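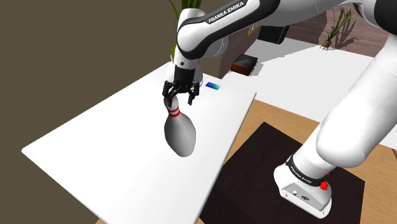
Larel 마찰계수부터 까보세요. 시뮬에서 물건이 미끄러지면 열에 아홉은 마찰입니다. 글 제목에 '그리퍼 결함'이라고 쓰신 건 그리퍼한테 사과하셔야 할 수도 있어요.

밤샘중독자 | 글쓴이
사과는 어제 이미 했습니다. 마찰부터 봤어요. 올려도 떨어지고, 더 올리면 이번엔 손가락에 붙어서 안 떨어집니다. 중간이 없는 인생이네요.
상황을 다시 정리하면, Franka 팔로 볼링핀 목을 집어서 들어올리는 에피소드를 100번 돌렸고 그중 19번이 낙하입니다. 문제는 로그에 19번 전부 "성공"으로 찍혀 있다는 겁니다. 핀은 테이블에 누워 있는데 로그는 축배를 들고 있어요.

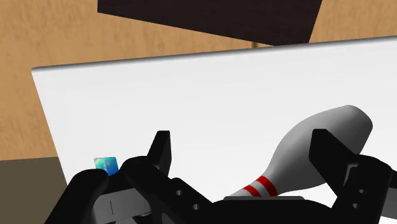
성공 판정은 Enum에서 가져온 스크립트를 그대로 씁니다. 핀 높이가 기준선을 한 번이라도 넘으면 성공, 그다음은 묻지도 따지지도 않습니다. 화요일에 이걸로 학습 데이터를 뽑아서 팀에 넘겼고, 지금 조용히 회수할 방법을 찾는 중입니다.

Jumer
조용히 회수 같은 소리 하지 마시고 바로 공지하세요. 낙하 데이터가 성공 라벨 달고 학습에 들어가면 정책이 던지는 법부터 배웁니다. 저희는 그걸 실물 팔에서 알았습니다. 안전 펜스가 제값을 하더군요.

dohwa_k
그건 판정 문제고 낙하 자체는 다른 얘기 아닌가요? 저는 제어 주기를 의심합니다. 목 부분은 가늘어서 접촉점이 몇 개 안 잡히는데, 들어올릴 때 가속이 크면 핀이 돌면서 빠져요. 몸통을 잡으면 해결됩니다.

Larel
몸통은 굵어서 손가락 벌림 폭부터 확인해야 합니다. 그리고 다시 말하지만 마찰입니다. 비틀림 마찰이 0으로 돼 있으면 아무리 꽉 쥐어도 핀은 돌아요. 글쓴이님이 올린 건 미끄럼 마찰 하나죠?

밤샘중독자 | 글쓴이
...네. 하나죠.

Larel
(차 한 잔 마시는 중)

dohwa_k
비틀림 마찰로 덮어버리면 시뮬에서만 되는 겁니다. 실물 손가락 패드가 그만큼 잡아준다는 보장이 있나요? 가속부터 낮추세요. 느린 게 창피한 일은 아닙니다.

Jumer
두 분 싸우시는 동안에도 그 데이터는 학습되고 있습니다. 공지하셨나요?

밤샘중독자 | 글쓴이
했습니다. 답장으로 점 세 개가 왔습니다.
중간 보고. 비틀림 마찰 넣고 가속은 그대로 둔 채 다시 100번, 낙하 7번. 기준선 넘은 뒤에도 일정 시간 들고 있어야 성공으로 치게 판정도 바꿨고, 이번엔 7번 다 실패로 찍힙니다. 실패가 실패로 나오니까 이렇게 반가울 수가 없네요.

Larel
12번은 제 몫으로 달아두세요.

dohwa_k
남은 7번은 제 거고요. 가속 낮춘 결과도 올려주세요. 같은 시드로요. 시드 바꾸고 좋아졌다고 하시는 분들을 하도 많이 봐서.

Arturo Grasso
지나가다 씁니다. 번역기라 어색하면 죄송합니다. 저는 Donati에서 같은 증상을 봤고 원인은 핀의 무게중심이었습니다. 모델을 불러올 때 원점이 바닥면에 있었고 관성값도 자동 계산이 아니었습니다. 로그에서 관성 행렬을 출력해 보십시오.

밤샘중독자 | 글쓴이
출력했습니다. 대각 성분 세 개가 전부 1이네요. 볼링핀이 아니라 무슨 맷돌을 들고 있었던 모양입니다.

Larel
그래도 비틀림 마찰은 0이었잖아요.

Jumer
관성 고치면 앞의 두 묶음 다 비교 대상에서 빼세요. 125번 정도는 새로 돌리시고, 이번엔 다 끝난 다음에 팀에 넘기시고요.

밤샘중독자 | 글쓴이
돌려놓고 자러 갑니다. 결과는 내일 댓글로 달게요. 제목의 '그리퍼 결함'은 '글쓴이 결함'으로 수정했습니다.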